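Endside Check Swing Log

Contents

The log holds 318 check swing appeals from one season of adult amateur baseball in the Endside league. Each row is one appeal from the plate umpire to a base umpire. Swings that the plate umpire called on his own, with no appeal, are left out.

Files

appeals.csv has one row per appeal
games.csv has one row per game, joined on game_id
notes.txt has free text from the scorers, lightly edited for spelling

Columns in appeals.csv

game_id: matches games.csv
inning, half, outs: situation before the pitch
count: balls and strikes before the pitch, written 1-2
bats: L or R
asked: first or third, the base umpire who got the appeal
call: swing or no_swing
result: what the pitch became once the call was made
reviewer_1, reviewer_2: swing, no_swing or unclear

How the rows were made

Scorers marked appeals on the game sheet. The sheets were typed up at Besnard Field after each homestand and checked against the club video where there was any. Games at Skorach have no side view, so both reviewer columns are blank for them.
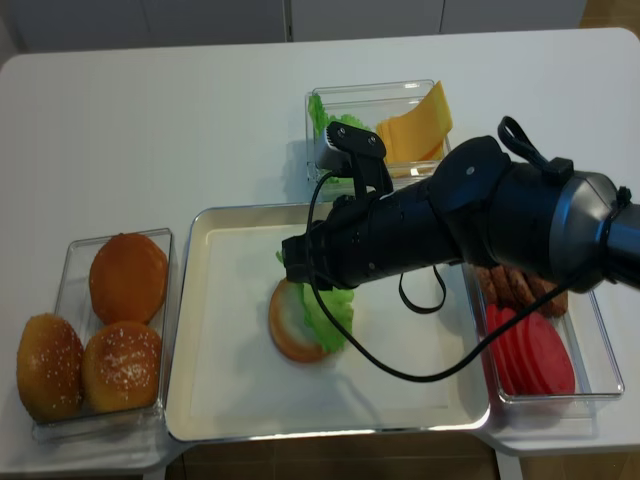

The 2 reviewers worked separately and did not see the call on the field before entering their own. They disagreed on 20 appeals. Those rows are left as they are, with no tiebreak. If you need a single label, drop them or treat them as unclear.

The rule book does not define a swing by whether the barrel passes the front of the plate. Reviewers were told to judge whether the batter struck at the pitch. Some notes mention the barrel anyway.

Known problems

Two-umpire crews often had nobody at third, so "asked" is first for many left-handed batters.
The count is missing in 60 rows, mostly from early in the season.
A dropped third strike is entered as strikeout even if the batter reached. Check notes.txt.

Changes

August: fixed swapped team codes in games.csv and removed a game that had been entered twice.

Use

Free to use and share with credit to the Hendix Scorers Group. Player and umpire names were taken out before release. Please don't try to rank umpires with this file.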